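2020-03-03

Today I want to write about the bin, because I was thinking about it all the way home and I don't want to lose these thoughts before I sleep.

My desk is near the sorting table now, since they moved the printer. So I sit the whole day with the colored bars beside me. In the first week I did not look at them. They were only bars, red and green, and somebody had to put them in the bin, take them out, and write in the book which ones had damage on the corners. Now it is my job to write in the book, and I have become very serious about it. My mother would laugh. At home I could not keep even my socks in order.

The book is from the Clella shop near the station. It has 40 pages and I have already filled 30 of them, so I must ask for a new one. Gopinath Iyengar says I write too much. He writes one line, for example "red ok, green ok," and he closes the book. I write how they were lying and if the paint is thinner on one side. He says that the people at Tralex will never read it. Maybe he is right, but I read it, and last month it helped me when the numbers from Kandasamy did not agree with ours. They had 453 on their paper and we had something else, and it took me a whole afternoon and two cups of bad coffee to find the page.

What I like is that the bars never fall in the same way. You would think that such a simple shape has only a few ways to lie down. But one goes straight and its neighbor goes crooked, and then for a moment it looks as if somebody arranged them on purpose.
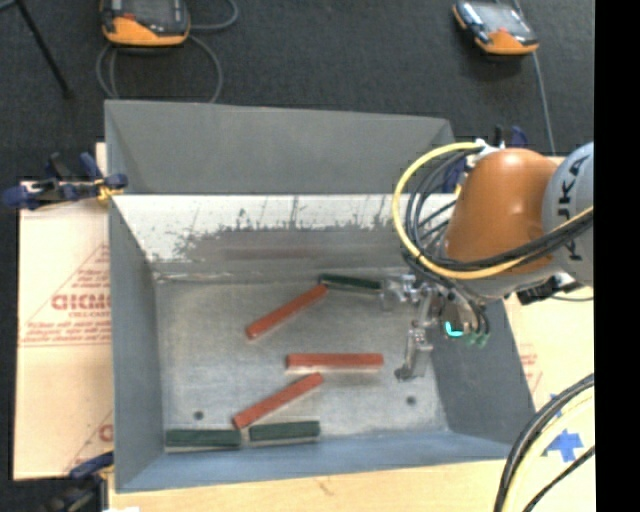
I told this to Gopinath at lunch and he looked at me for a long time, and then he gave me half of his orange. I think he was worried about me. He has worked there for many years and for him a bar is a bar. But later, when he passed by the bin, he stopped and looked inside, and he said "the red ones are together again." I was very happy with this sentence. I did not say anything, I only wrote it in the book.

The metal is getting old too. The slope at the back is full of scratches, and every time I want to clean it I find that the dark marks do not go away. I tried with warm water and soap, then with the white powder from Mollarska, which is expensive and smells like a swimming pool. My hands were red until the evening. The floor is nicer. It is a soft silver color with lighter spots, like the bottom of my grandmother's big pot, the one she used for plum jam. When I was small I thought the spots were a map.

A new bin would cost 2,000, they said at the meeting, and we will talk about it again in May. I raised my hand and said that the old one is still good. I was surprised to hear my own voice. My English in meetings is usually very quiet, and I prepare each sentence so long that the subject is already finished when I am ready. This time I did not prepare, and I made a mistake with the verb, but they understood me.

Tomorrow I must buy the new book, and also bread, and call my sister before she goes to work. I should ask her if she still has the jam pot. It is late, and the neighbor has finally turned off his television, so I will stop here.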